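Small snack packets swelling and going stale after a drive over a pass – packaging fault or altitude?
Home & Community Help > Food storage > Packaged goods
Posted 20/03/2018 by Wanpen Sriwong

I buy dry snacks for a small shop in Chuensuk. The supplier, Flesora, packs near sea level and the cartons come up by van. The road crosses a pass and then drops back a little to the town, which sits at 1,442 m. The last delivery was six cartons of mixed single-serve packets, 450 packets in all.

When I opened the cartons most packets were tight. A smaller number were limp, and the contents of the limp ones were soft within a week. All of them are far from the printed date. Customers have now returned a few, which is how I learned of it. I have since found limp packets in every carton, mostly in the bottom layer.

The storeroom is dry and out of the sun. I have not changed the shelving or the way I stack. The driver says the van was not left in the heat, and I have no reason to doubt him.

What I would like to know:

Does the altitude alone account for the swelling?
Can altitude open a seal that was good at the factory, or only one that was already weak?
Is there a way to find the leaking packets without opening them?
Can the limp ones be resealed and sold?

I would prefer methods that need only kitchen equipment. I have a bucket, a scale that reads to the gram, and a flat iron.

Pomport
2 replies marked helpful

Yes, it's altitude. Same thing happens to chips on a plane. Put something heavy on top of the carton so they can't puff up and they will be fine. For the stale ones, spread them on a tray and give them a few minutes in a low oven.

Elango Bangera
11 replies marked helpful

Please do not put weight on the cartons. The packet is already under internal pressure and a load on top adds to it. The oven advice is all right for your own kitchen. It does not apply to anything you intend to sell.

On the swelling. Air pressure at sea level is close to 101 kPa. At your elevation it is close to 85 kPa. A sealed packet holds a fixed amount of gas, so as the outside pressure falls the gas expands until the film stops it. A packet filled loosely at the factory has slack in the film and simply becomes rounder. A packet filled tightly has no slack, and the pressure difference is carried by the film and the seals. Swelling by itself is therefore expected with dry goods that have come up a mountain. With moist goods I would treat it differently, as gas can also come from spoilage, and I would discard those.

On the seals. A sound heat seal will normally stand that difference. A seal with a crumb, a fold or a smear of oil caught in it may not. The trip over the pass is harder on the packet than the shop is, partly because the pass is higher and partly because the van shakes the carton while the packets are tight. Bottom-layer packets also carry the weight of the rest, which fits what you found. My reading is weak seals plus altitude plus load. You cannot change the altitude, so work on the other two.

A limp packet at 1,442 m that came from sea level has almost certainly lost gas. A packet with no leak should be at least as full as it was when packed. That makes your location useful for sorting, since the good ones identify themselves.

Method, in the order I would do it:

Sort by feel. Leave the packets out at room temperature overnight and press each one lightly between finger and thumb. Firm ones go back in the carton. Limp and doubtful ones go on for checking.

Sort the doubtful ones again under load. Lay them flat under a light cutting board for an hour. A slow leaker will sink. A firm packet will hold the board up. This is a light, brief load, and should not be confused with stacking.

Inspect the seals. The usual pillow packet is made from one sheet of film, with a seam running along the back and a crimp across each end. Leaks are commonest where the back seam meets the end crimp, because the film changes from two layers to more at that point and the jaws press unevenly. Look for a channel running straight through the crimp, a wrinkle, or a dull patch in an otherwise even pattern.

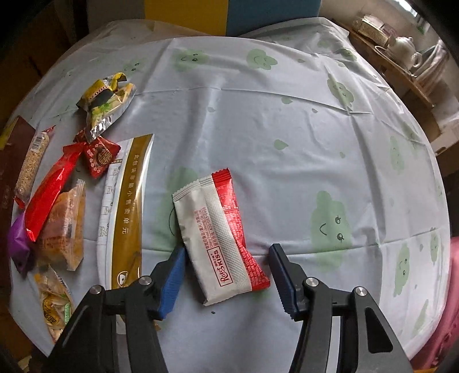

White and red packet: center seam and two crimped ends.
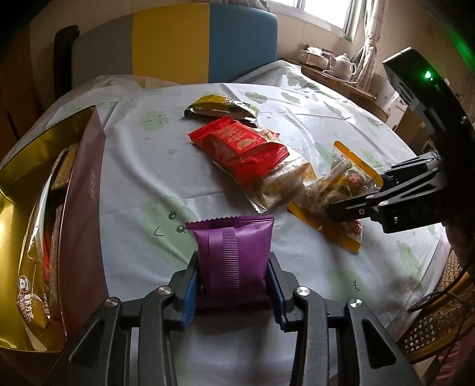 Water test a sample. Hold a doubtful packet under water in the bucket, squeeze gently and watch the seams. A steady line of bubbles marks the leak. Wipe off air trapped in the crimp teeth first or you will get false results. Whatever has been in the bucket is not for sale afterward, so test only a few from each carton.

Record the lot codes. If the leakers share a code, the fault lies with one run at the packer and you have a claim. If they are spread over all codes, look at the stacking and transport.

On resealing. No. The iron will close the film, but the moisture is already inside, and you would be selling a packet whose history you cannot vouch for. The scale will not help much either. The water a dry snack needs to go soft can be less than the spread in fill weight between good packets.

For the next order, ask Flesora whether they offer a lower gas fill for hill deliveries – some packers do this on request – and ask for smaller cartons with a divider.

Wanpen Sriwong
Comment on the reply by Elango Bangera

Thank you. I did the first two sorts and the lot codes. The limp packets are nearly all from one code, and the bubbles came from the corner where the back seam enters the crimp. I have written to Flesora with the code and asked about the fill. The carton dividers will have to wait until the July order.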